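Module 4: Reading a Lease Before You Sign It
Course handout, Inder Property Evening School
Revised May 3, 2022

Hello again, and thanks for sticking with me after last session's marathon on service charges. I promised a gentler one, so this handout is about commercial leases for small shops, and in particular the bits people skim. Bring your copy of the Costigan Arcade lease to class because I'll be going through it clause by clause and it's no fun looking over someone else's shoulder.

1. What are you renting?

Start with the plan at the back, before you read a word of the lease itself. The red line shows what the tenant is taking on (we call it the demise, which always gets a laugh). In the Costigan lease the red line runs round Unit 6 and its storeroom, and leaves out the yard. The agent's particulars said "with yard". If the particulars and the plan disagree, it's normally the plan you'll be stuck with, so raise it early and get the answer in writing.

Check the floor area too. The particulars give 1,427 square feet, and when I first used this lease for teaching I measured the unit myself and came out a bit under. Find out whether the figure is net or gross. Gross can take in stairwells, toilets and the thickness of internal walls, and you can't sell many birthday cards from the inside of a wall!

2. Rent, and when it moves

You'll remember the three things I want written in your margin: how much, how often, and what happens at review. Our lease has a review in July of the third year, upwards only. Upwards only means exactly what it says – if the local market drops, your rent stays where it is.

Have a look for interest on late payment as well. I've seen a tenant charged around 300 pounds over a bank holiday mix-up, all perfectly proper under a clause she'd never noticed.

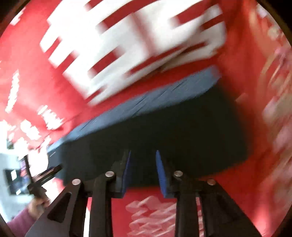
Red banner and dark navy box

3. Signs, banners and shopfronts

I love this section and my students never do. Most shop leases say you can't put up any sign, banner or lettering without the landlord's consent. Some add "not to be unreasonably withheld" and some don't, and those few words are worth a great deal. Under the Kadent standard form you send in a drawing and the landlord has 30 days to reply. Look for what happens if they don't reply at all. The form is silent on that, so I'd ask for a line saying consent is treated as given.

Consent from the landlord isn't planning permission, by the way. You may need both, and one office won't tell you about the other.

4. Repairs

Full repairing, internal repairing, or somewhere in the middle. The Garkico lease we'll compare with says "put and keep in good repair", and that little word "put" can mean fixing things that were broken before you ever got the keys. Ask for a schedule of condition, with dated photographs, attached to the lease and mentioned in the repair clause.

For next time

Read clauses 3 to 9 of the Costigan lease and mark anything that costs the tenant money. Then write me half a page on the break clause: who can use it, how much notice they give, and what has to be paid up first. Handwritten is fine. There's a spare set of plans in the folder by the door if yours printed without the red line.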